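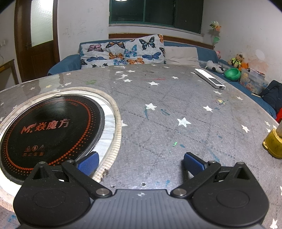
Table Service Operator, home-setting tasks (2 posts)
Ginumel, Campbell site
Posted Jul 25, 2019

Ginumel prepares handling routines for kitchen and dining table work. Until January the work at Campbell was done by hand: staff laid, cleared and wiped tables, and a supervisor checked the result against a card. Part of that work has now moved to the Akeleck line, which repeats movements first carried out by a person holding a two-finger gripper. The posts advertised are for the people who carry out those movements.

What has changed in the job

Operators no longer clear tables for a whole shift. A shift is split between gripper work, checking of runs and resetting of the table. Lifting has gone down. Time spent standing in one place has gone up, as has the share of the day spent reading run sheets. Existing staff were offered retraining before these posts were opened. Pay bands were not altered by the change.

Duties

Carry out set tasks with the hand-held gripper at the speed given on the run sheet.
Work at tables in furnished rooms, including tables with a built-in cooktop.
Return items to their start positions after each run.
Mark failed grasps and dropped items in Fasitora, the site's logging system.
Inspect finger pads and pivot pins at the start of the shift and report wear.
Stop a run when a person enters the working area.

A full set is 60 runs. The current task list holds 372 tasks, and new operators start with the shorter ones. There is no bonus for finishing early. Sets with missing log entries are repeated.

Requirements

Steady use of either hand for repeated gripping.
Ability to follow written steps in order.
Basic computer use.
Willingness to work evening shifts.
Catering, cleaning or packing experience is useful. A technical qualification is not needed.

The gripper is worked by hand pressure. Applicants with a wrist or shoulder complaint should state this on the form so that shorter sets can be arranged. Operators change hands or change task between sets.

Training

Training is paid and lasts two weeks. It covers grip control, logging and safe stopping. Over 700 logged runs are needed before an operator may check the work of others.

How to apply

Send a CV and a short note on your present work to Chia-hao Chou, operations lead, Campbell site. State which shifts you can work and the earliest start date. Interviews include a practical test at a table, with the gripper supplied.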